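The old ferry offices, second part

After my last post two readers wrote to me and asked what happened with the Miettinen building, so I will continue from there. It stood on the corner beside the Skaneck basin, with its long side to the water. My aunt worked on the third floor for many years and I was often sent there with her lunch, so perhaps I am not a neutral writer.

The building had 68 windows on the harbour side. This number I have from an old drawing in the town archive, where it is written in pencil in the margin. The same drawing shows a small tower on the roof for a clock, but I never found a photograph with the clock in its place. Perhaps it was taken down early, perhaps it was only a wish of the architect.

When the ferry company moved out, the ground floor became a shop for ship paint and ropes. You could smell it from the tram stop. The upper floors were let to small firms, and one of them was Gunex, which sold office lamps. Their green sign stayed on the wall long after the firm had left, and people in the town still said "we meet under Gunex". 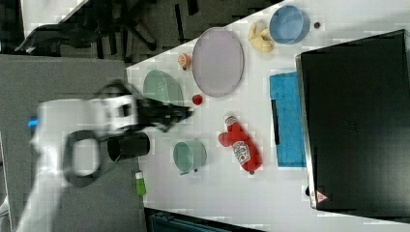

Next to it was the Plumulden warehouse, which is easier to write about, as it still exists. It was built for grain, and the floors are so low that a tall person must bend the head under the beams. Inside there are 811 iron hooks in the ceiling, according to the leaflet which they give you at the door. I did not check it. The lower part is now a café and a bicycle repair, and the upper part is closed for visitors until the stairs are made safe.

The Miettinen house was not so lucky. It was almost 50 years old when the owners decided that a new roof would cost too much, and it was pulled down one September, beginning from the water side. On the same plot there is now a hotel with brown glass. I have been in the lobby once. They have a stone from the old doorway behind the reception desk, but without any sign, and the young man at the desk did not know where it came from.

If somebody has a picture of the clock tower, I would be very glad to see it, also if it is blurred or in bad condition. The next post will be about the customs house and the two small bridges behind it, when I have scanned the postcards.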